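Wanted: a few more grown-ups for the Haltard youth basketball league

Come coach with us! (Or keep score, or drive the van, or just rebound for a bunch of nine-year-olds until your arms give out.)

I'm Ewan Pomare and I've been running the Haltard rec league for 4 seasons now. I signed up because my daughter's team was short one adult and I happened to be standing near the door with a whistle-shaped keychain. I'd played a little in high school, badly. I tell you this so you don't talk yourself out of applying – if you can tie a shoe and say a kid's name kindly, we can teach you the rest.

We've got 16 teams this year, third grade through eighth, and 376 kids signed up, way more than last winter. That's great news and also why I'm writing this at my kitchen counter at ten at night.

What we're looking for

Head coaches, mostly for the third and fourth grade teams. Two evenings a week plus a game, September through early March. You pick drills out of our binder or bring your own. Fadime Coşkun runs the coaches' night at the start of the season and she'll walk you through a whole practice, minute by minute.

Assistant coaches. Same schedule, but you can miss one now and then and I won't chase you down.

Scorekeepers and clock people. Games only. High schoolers are welcome and we'll sign your service hours form.

One paid position, the gym coordinator. It pays $3,000 for the season. You'd open up, set out the balls, sort out the schedule when two teams think they have the same court (this happens more than I'd like), and lock up after the last game, usually by 8:30 p.m. You'll need to be 21 or older with a driver's license, and you can't also be a head coach.

Everybody 18 and up does a background check, which the league pays for, and a short online concussion class. The class takes roughly an hour. Have a snack handy.

What you get out of it

A shirt. It's orange, sorry. Your own kid plays free if you're a head coach. And you get the end-of-season supper, potluck style, with Yung-ching Chu in charge of the sign-up sheet. Last year we had two kinds of chili and a noodle dish I still think about.

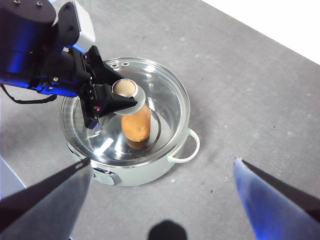

Lid on, supper's coming.

How to apply

Send a note to the league office with your name, the grades you'd like to work with, and which evenings you can't do. For the gym coordinator job, add a few lines about where you've worked and two people we can call. Gönül Ertürk reads everything that comes in and will get back to you within a week or so.

If you'd like to try it out first, come by the middle school gym any practice night at 6 and ask for me or Wiremu Tipoki. Wear sneakers, because we'll probably hand you a ball.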